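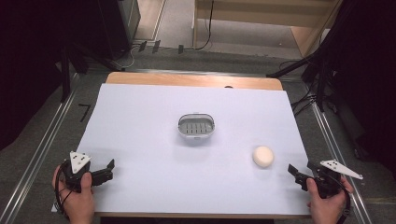
Chapter 4. Tokens, Counters and Table Space

Jerneck is a two player card game but half of it happens off the cards. Damage, fuel, weather - all tracked with loose counters, and the base box has 165 of them. So, before any rules: storage. A gray oval soap dish with a slotted base is fine as a counter tray. Put it mid-table, both players reach in. A plain white sheet over the tabletop helps too, dark counters show up on it.

Terms for this chapter. Pool - counters not in play. Bank - counters you own but haven't spent. Spill - anything past your limit of 40, goes back to the pool at end of turn. Students mix up bank and pool constantly, so learn these frist.

We start with the Westascombe deck, 66 cards, slow, easy to track. Then Rangi Pomare's fuel variant, wich drops the limit altogether. Exercises at the end of the chapter, do the odd ones.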